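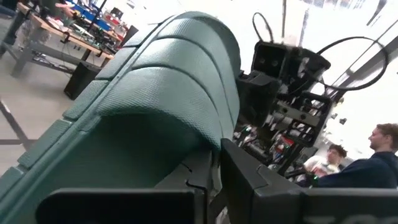
Pharmacy Notes > Taking Medicines > Powders

How to mix a fiber powder without making cement

Psyllium husk comes with instructions written by someone who owns a laboratory stirrer. The rest of us have a spoon. I have been handing this stuff over the counter at Kyriakidis for longer than I care to say, and these are the steps I give people.

Before you start

Read the label on your own tub. Scoop sizes differ, and the scoop from the last tub is a souvenir. If you have trouble swallowing, a narrowed gut, or sudden belly pain, put the tub down and call your doctor.

Mixing

1. Pour a full glass of cool water. Eight ounces is the minimum, and a teacup doesn't count.

2. Level the scoop with a knife. Heaping is for ice cream.

3. Sprinkle the powder in while stirring. Dumping it produces a lump with a dry middle, which will outlive us all. 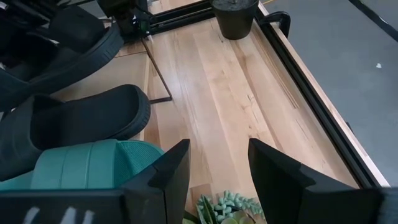 4. Drink it right away. Answer the phone first and you'll need a fork.

5. Follow it with a second glass of water.

Timing

Keep it two hours away from other medicines unless your pharmacist says otherwise, as it can carry some of them off with it. Start with one dose a day and give it up to three days to work. My colleague Aušra Ramanauskas suggests picking a meal and sticking to it. Expect some gas in the first week. So should your family.

Contact Kyriakidis Pharmacy | Text by Helge Lie | Back to top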